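The Path at Dilendale

2025-10-31

4 min read

I have been walking the lake path at Dilendale since September, and enough people have asked me where it is and whether it's worth the drive that I'm putting it all in one post.

The start is the lot off Gostier Road. There are two lots and you want the second one. The first is for the boat ramp and fills up early on weekends, and from there you have to cross a ditch to get to the path. The second has a gravel surface, a trash can and a sign with the park hours. I have never seen it more than half full.

From the sign you go down a short slope and you're on pavement. It stays paved the whole way, which was the main thing for me. I hurt my knee in the spring and the physical therapist told me to stick to flat, even ground for a while. The trails I used to do up at Voren are all roots and loose rock, so those were out. I was not excited about a paved path in a park. I thought it would be boring, and the first couple of times it was.

What changed was going at different hours. Early in the morning there are geese all over the grass and they do not move for you. Around lunch it's mostly people from the offices walking fast in work shoes. My favorite is the middle of the afternoon on a weekday, when the sun is on the lawns and you can go a long stretch without passing anyone.

The path is wide. Two people can walk side by side with a stroller coming the other way and no one has to step off. The surface has some worn patches but nothing that caught my foot. Grass on both sides, kept mowed, with the weeds left to do what they want along the border. The water is off to the left as you head out, past the lawn, and you get it for a good part of the first stretch. There's one tree standing by itself on that side that I use as a marker. For the first week I walked to the tree and back. Then I walked to where the path bends right and goes in between the trees, and now I go past that and do the full loop.

The full loop takes me 46 minutes at the pace I'm going now. It was over an hour when I started. I keep a log in a notebook, and as of this morning I've done 16 loops, not counting the short walks.

A few practical things. There is no shade on the open part, so bring a hat and water in summer. There's one drinking fountain, near the boat ramp, and it was shut off last time I checked. Dogs are allowed on a leash. Bikes are allowed too, and most of them ring a bell before they pass — most, not all. Keep right.

My friend Ieva Kütt came along last week. She walks a lot faster than I do and had done the loop before, counterclockwise, and she thinks that's the better direction. You get the wooded section over with first and finish with the water. I tried it her way and I see the point, but I still like starting in the open. Afterward we went to Rozīte for soup and rye bread. It's a ten-minute drive from the lot and they close at 3, so plan for that if you're going in the afternoon.

I'm going to keep this up through the winter as long as the pavement isn't icy. If anyone knows whether the park plows it, leave a comment. I called the number on the sign and got a recording. 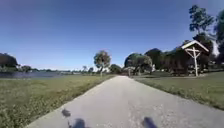 The first stretch at Dilendale, looking toward the bend.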